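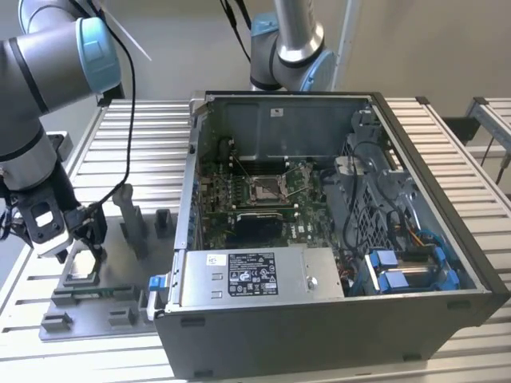 회사소개 > 분추(Boonchu)는 이런 곳

데스크톱 조립하고, 고치고, 조립을 가르칩니다. 셋 다 같은 작업실에서 합니다. 위치는 Fudport 731호. 엘리베이터 내려서 오른쪽 끝까지.

소개 페이지 새로 쓴다고 한 게 작년 10월인데 이제야 올립니다. 예전 글은 메뉴도 안 맞고 없어진 서비스도 적혀 있어서 지웠습니다. 급하게 쓰는 거라 빠진 내용 있으면 계속 채우겠습니다.

시작

처음엔 수리만. Aníbal Mosquera가 책상 하나 놓고 전원 안 들어오는 PC 받던 게 출발점입니다. 받아서 열어보면 부품은 멀쩡한데 메모리가 덜 꽂혔거나, 보조전원이 빠졌거나, 쿨러 보호필름이 그대로 붙어 있거나. 그런 게 계속 들어왔습니다. 고쳐서 돌려보내면 같은 집에서 또 조립해 달라고 하고, 그다음엔 옆집에서 오고. 그러다 조립 주문이 수리보다 많아졌습니다.

Katherine Villanueva가 합류하면서 주문서 양식이 생겼습니다. 그 전엔 메모지에 적었어요. 지금도 벽 한쪽에 그때 메모지 몇 장 붙어 있는데 무슨 부품인지 못 알아보는 것도 있습니다.

교육은 제일 나중에. 주문하러 온 분이 "옆에서 봐도 되나요" 물어본 게 몇 번 쌓여서 아예 수업으로 만들었습니다.

하는 일

1) 사무용 완본체 - Woner
저희가 부품 정해서 파는 사무용 본체 이름이 Woner입니다. 구성은 한 가지. 저장장치 용량만 고르시면 됩니다. 문서, 회계 프로그램, 화상회의, 그 정도 쓰는 자리에 맞춰놨습니다. 화려한 조명 없음. 옆면 유리도 없음. 책상 밑에 들어가는 크기. 한 번 주문에 최대 27대까지 받고, 그보다 많으면 나눠서 나갑니다. 납기는 전화로 확인해 주세요, 부품 들어오는 사정 따라 달라져서 여기 적어두면 틀린 말이 됩니다.

2) 맞춤 조립
용도랑 예산 알려주시면 견적 드립니다. 부품 직접 사서 보내주셔도 됩니다. 보내실 때는 박스째로. 메인보드 소켓 덮개 버리지 마시고 같이 넣어 주세요. 나사 봉투도요. 나사 봉투 빠뜨리는 분이 정말 많습니다.
케이스는 큰 걸 권하는 편입니다. 작은 케이스도 조립은 해드리는데 그래픽카드 길이, 쿨러 높이 먼저 재고 시작합니다. 안 들어가면 연락드립니다.

3) 수리와 점검
전원 불량, 화면 안 나옴, 소음, 과열, 부품 교체. 노트북은 안 받습니다. 모니터도 안 받습니다. 프린터 문의가 자꾸 오는데 프린터는 저희도 못 고쳐요.
데이터 복구는 안 합니다. 저장장치에 중요한 파일 있으면 접수할 때 꼭 말씀해 주세요. 말씀 없으시면 저장장치는 빼서 봉투에 따로 담아두고 작업합니다.

4) 조립 교실
아래에 따로 적었습니다.

작업대에서 하는 방식

케이스는 눕혀놓고 합니다. 열린 쪽이 위로 오게. 세워놓고 안쪽에 손 넣는 건 케이블 정리 마지막에나 하고, 나머지는 다 눕힌 상태입니다.

부품은 상자에서 꺼내자마자 제자리에 놓습니다. 프로세서는 네모난 홀더에, 메모리는 홈 파인 블록 두 개 사이에 걸쳐서. 책상 위에 그냥 굴러다니면 안 됩니다. 프로세서는 특히. 핀이든 접점이든 한 번 긁히면 그날 작업은 거기서 끝이고 부품값도 저희가 물어야 합니다. 실제로 물어드린 적 있습니다, Heriberto가 아직도 그 얘기 하면 자리를 피함.

순서는 대충 이렇습니다.
메인보드 꺼내서 확인. 프로세서. 메모리. 여기까지 하고 케이스에 넣을지, 먼저 넣고 꽂을지는 케이스 보고 정합니다. 다음이 쿨러, 파워, 전면 단자 선. 그래픽카드는 맨 나중.

메모리는 양쪽 끝을 번갈아 누르지 말고 같이. 걸쇠 소리 확인. 소리가 안 나면 빼서 다시. 슬롯 방향 홈이 한쪽으로 치우쳐 있으니 맞춰보고 누르세요. 힘으로 넣는 부품은 없습니다... 라고 수업 때 말하는데 메인보드 전원 커넥터는 좀 뻑뻑합니다. 그건 힘 줘야 돼요.

프로세서 올릴 때는 모서리 표시 맞추고 그대로 내려놓기. 밀지 않기. 걸쇠 내릴 때 살짝 저항 있는 건 정상입니다. 많이 있으면 멈추고 다시 보세요.

써멀은 제품마다 바르는 법이 다 다른데 저희는 가운데 한 점으로 통일했습니다. 사람마다 바르는 모양이 달라서 나중에 열어봤을 때 비교가 안 되길래. 이걸로 사내에서 한참 논쟁했고 결론은 났는데 Hugo는 아직 동의 안 했습니다.

선 정리는 뒤판 쪽으로. 타이는 너무 꽉 묶지 않습니다. 나중에 부품 바꾸실 때 선을 잘라버리는 사고가 나서요. 찍찍이 타이 쓰는 걸 좋아하는데 주문에 따라 다릅니다.

다 되면 켜봅니다. 화면 나오고 메모리 용량 맞게 잡히는지, 팬 다 도는지, 온도. 그다음 부하 테스트 걸어두고 다른 작업. 테스트 끝난 본체에는 종이 한 장이 들어갑니다. 어떤 부품이 들어갔는지, 누가 조립했는지 이름까지. 그 종이 버리지 마세요. A/S 때 그거 있으면 빠릅니다.

사람들

Aníbal Mosquera - 대표. 수리 담당. 전화는 잘 안 받습니다, 문자가 빠릅니다.
Katherine Villanueva - 주문, 견적, 부품 발주. 견적서 관련은 전부 여기로.
Heriberto Cabrera - 조립. Woner 대부분 이 손을 거칩니다.
Mwanahawa Mwakalinga - 조립 교실 강사. 교재도 직접 씁니다. 새 교재는 그림이 훨씬 많아졌습니다.
Hugo Deschamps - 검수, 포장, 출고. 포장 불만도 칭찬도 이쪽으로 주세요.

조립 교실

처음 해보는 분 기준입니다. 드라이버 잡아본 적 없어도 됩니다. 한 반 10명. 두 명이 본체 하나를 맡습니다. 한 사람이 꽂으면 한 사람은 교재 읽어주고, 중간에 바꿉니다.

첫 시간은 분해부터 합니다. 다 조립된 걸 열고, 빼고, 트레이에 순서대로 늘어놓고. 그러고 나서 반대로. 처음부터 조립하는 것보다 이게 낫더라고요. 어디에 뭐가 있었는지 손이 기억합니다.

둘째 시간은 프로세서랑 메모리만 합니다. 끼우고 빼고 반복. 지루하다는 분도 있고 제일 재밌었다는 분도 있고. 손톱 긴 분은 메모리 걸쇠에서 고생하시니 참고하세요.

셋째 시간은 혼자 끝까지. 막히면 손 드시면 됩니다. 나사 하나 남는 경우가 많은데 남은 나사 어디 건지 찾는 것도 수업입니다. 바닥에 떨어뜨린 나사는 자석 트레이로 찾으면 됩니다. 케이스 안에 떨어진 나사는 꼭 꺼내고 전원 넣을 것. 이건 몇번을 말해도 모자라요.

준비물 없음. 소매 넓은 옷, 긴 목걸이는 피해 주세요. 정전기 손목띠는 여기서 빌려드립니다. 음료는 작업대 말고 창가 선반에 두시고요.

자기 부품 가져와서 하고 싶다는 문의가 있는데, 셋째 시간에 가능합니다. 미리 부품 목록 보내주시면 Mwanahawa가 호환되는지 봐드립니다. 목록 없이 오시면 저희 연습용 본체로 진행합니다.

학교 단체는 따로 상담. 저희가 가는 건 어렵고 오셔야 됩니다. 작업대를 들고 갈 수가 없어서...

부품 창고

Vinwood에 창고가 있습니다. 여기는 방문 수령 안 됩니다. 가끔 주소 검색해서 바로 가시는 분 계신데 문이 잠겨 있어요. 수령은 Fudport에서만.

중고 부품은 팔지 않습니다. 다만 수리할 때 단종된 부품이 필요하면 중고를 쓸 때가 있고, 그때는 먼저 여쭤보고 진행합니다. 교체하고 나온 원래 부품은 돌려드립니다. 필요 없다 하시면 저희가 폐기하거나 교실 연습용으로 씁니다. 연습용 메모리, 연습용 메인보드 대부분이 그렇게 모인 거예요. 주신 분들 감사합니다.

보증

조립 보증 2년. 저희가 꽂은 데가 문제면 무상입니다. 부품 자체 불량은 제조사 보증을 따르는데, 접수 대행은 해드립니다. 영수증은 저희가 보관하고 있으니 안 찾으셔도 됨.
직접 열어보셔도 보증 안 깨집니다. 자주 묻는 거라 적어둡니다. 열고, 먼지 털고, 메모리 추가하고, 다 괜찮습니다. 추가하다가 잘 안되면 그 상태 그대로 가져오세요. 억지로 되돌리지 마시고.

자주 오는 문의

게임용도 하나요 - 합니다. 맞춤 조립으로.
당일 수리 되나요 - 부품 교체 없는 건은 될 때도 있습니다. 약속은 못 드려요.
구경해도 되나요 - 됩니다. 작업 중엔 대답이 늦을 수 있습니다.
윈도우 설치해 주나요 - 정품 키 있으면 해드립니다. 없으면 설치 안 된 상태로 출고.
택배로 받아도 안전한가요 - 그래픽카드 무거운 건 분리해서 따로 포장합니다. 꽂는 법 적은 종이 같이 갑니다. 본체 안에 완충재 들어 있으니 꼭 빼고 켜세요!
청소만 맡겨도 되나요 - 네. 담배 피우는 방에 있던 본체는 시간이 더 걸립니다.

오시는 길, 시간

Fudport 731호. 문 여는 시간 오전 10시. 점심시간엔 자리에 한 명만 있을 수 있습니다. 본체 무거우면 1층에서 전화 주세요, 카트 가지고 내려갑니다. 주차는 건물 뒤편이고 입구가 좁습니다.

맡기실 땐 본체만 가져오시면 됩니다. 전원선, 키보드, 마우스, 모니터 다 여기 있습니다. 증상은 짧게라도 적어 오시면 좋고, 에러 화면은 휴대폰으로 찍어 오세요. "어제는 됬는데 오늘 안 켜짐" 이 정도만 적어주셔도 도움 됩니다.

견적 문의는 용도, 예산, 필요한 날짜 세 가지 적어서 Katherine 앞으로 보내주세요. 교실 신청은 수업 신청 메뉴에서. 다음 반 일정은 교재 인쇄 나오는 대로 공지에 올립니다.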